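Researcher wanted: checking what politicians say against what they said

Indow is hiring one full-time researcher for its public statements desk. The job is to find out whether officials really made the remarks they are said to have made, in what setting, in what language, and what happened to the wording between the podium and the headline. Applications close on July 16, 2020.

We should say up front that we don't think much of most fact checking, including a fair share of what we published in our first year. A label that says "mostly false" is an opinion with a ruler next to it. Readers who disliked the politician already agreed with us, and readers who liked him thought we were paid. So we dropped the labels. What we publish now is the full passage, the recording if there is one, two independent translations where needed, and a short note on where the versions differ.

What the work looks like

You will spend a lot of time with bad audio. Remarks to a veterans' group, a ribbon cutting, a closed party dinner that somebody recorded from a coat pocket. You will ask press offices for transcripts and get cleaned-up ones. You will compare those with the recording, line by line, and mark what was dropped. Then you will write it up in plain English in no more than 500 words, and an editor will cut it to less.

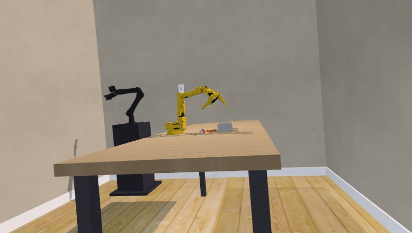 A normal week brings 2 finished entries. Some weeks bring none, and we would much prefer that to a thin one. The archive has 3000 entries so far and we are not in a race to make it bigger. Part of your time will go to old entries that readers have challenged. Some of those readers are right.

You will report to Tarmo Kairys, who edits the desk. He will ask where you got something, and "it was widely reported" is the answer he likes least. Widely reported usually means one wire story and 200 copies of it.

What we need from you

Working knowledge of English and at least one other language, good enough to hear when a speaker is joking, quoting someone else or reading from a card. We test this. Certificates don't tell us much.

Experience with records of some kind. Court reporting, parliamentary transcription, archive work and local newspapers have all produced good people for us. A degree in political science is fine but we won't treat it as a head start.

The nerve to call a spokesperson back a third time, and to write "we could not confirm this" when that is where you ended up.

No campaign or party work in the past two years. We don't believe anybody is neutral, and please don't claim it in your letter. We do ask you to list your memberships and any past political jobs, and we print that list next to your name on the site.
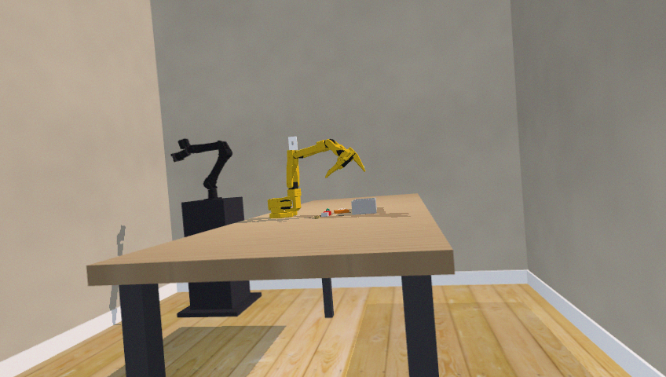
Money and terms

The post is funded for two years by a grant from the Rimkutė Fund. We hope it goes on after that - we can't promise it, and you should be wary of any small newsroom that does. The fund sees our work when everyone else does. Pay follows our published scale, and we will tell you the exact step before the interview so that you can decide whether it's worth your time. Remote work is fine. Overtime is paid or taken back as leave.

How to apply

Send a letter of one page and one piece of work you would now do differently, with a paragraph on what you got wrong. Please skip the mission talk. If your letter says you are passionate about truth, we will read the rest of it more slowly.

Short-listed people get a paid exercise: one recording, one official transcript, one news story, and an afternoon to tell us how they differ. Aigars Pärn runs the exercise and can answer questions about format or access needs beforehand. Everyone who completes it gets written comments, whether or not we hire them.

Apply through the jobs page on the Indow site. We reply to every application, though it may take us a few weeks.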